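October has mostly gone on cloth. I had hoped to be past it by now, but the policy I trained at the end of the summer still treats every piece of fabric as if it were a box, so I am back to recording demonstrations by hand.

The routine is simple. You hold the gripper, close the fingers on a bit of cloth, lift it, fold it or move it, put it down, and press on to the next one. A good take lasts under 30 seconds. I aim for 100 in a session and usually throw out 17 or so when I go through them in the evening. 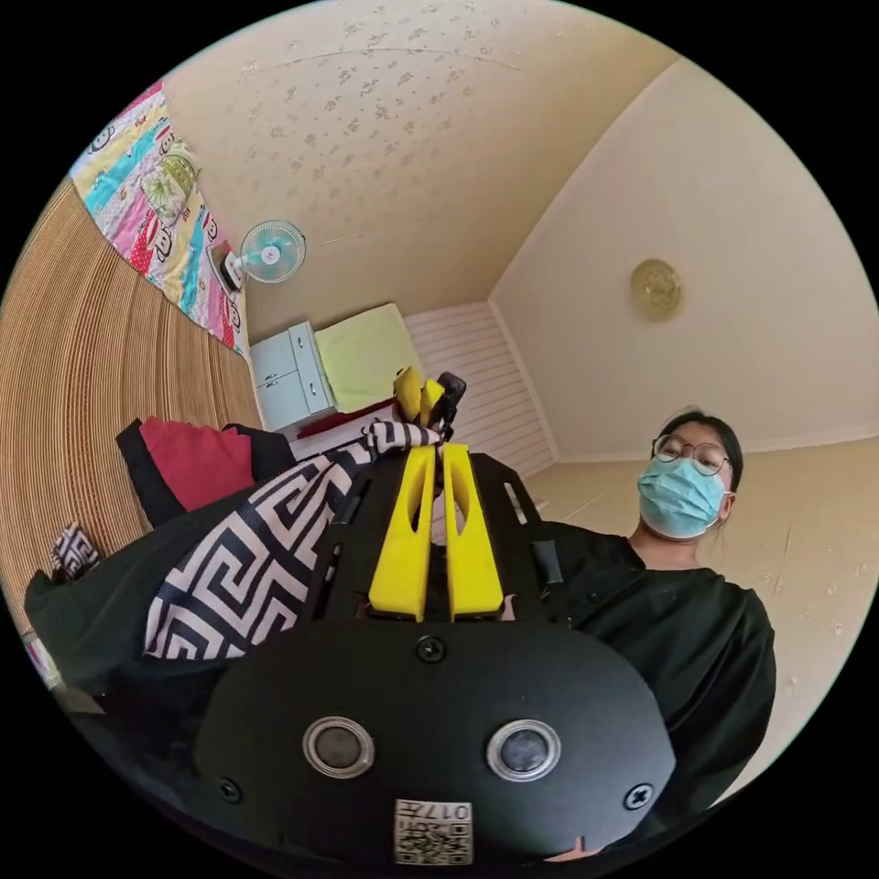
What I got wrong in the first batch was variety. I used the same plain tea towel on the same desk, and the model learnt the desk. Hubert Zürcher looked at the plots and told me to record in rooms people live in, with bedding and patterned things lying about. He was right, and it was a bit annoying to hear, as I had already labelled everything.

Bold patterns are harder than I thought. Stripes shift when the cloth bunches up, and the tracker in Levon loses its place if I swing the gripper too quickly. Going slower fixes most of that – the takes get longer, but fewer of them are useless. I have also started leaving a short pause after the fingers close, so there is a clear moment to mark as the grasp.

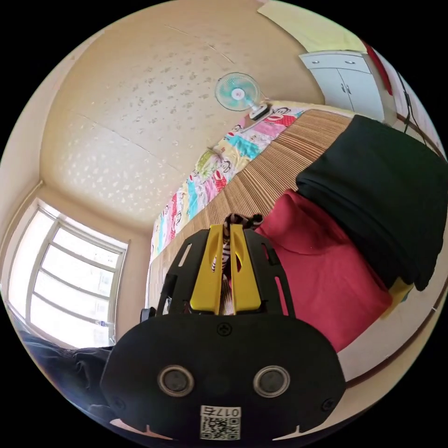
*Photo: Hotent project, own recording*

Bedrooms bring their own trouble. Daylight from a window can wash out one side of the view, and the exposure jumps when you turn towards it. I keep those takes anyway. If the thing is ever going to tidy a bed it will have to cope with a window.

Next job is to split the takes into 2 sets, one for grasping and one for folding, and train on each separately before mixing them. I'll post the numbers when I have them.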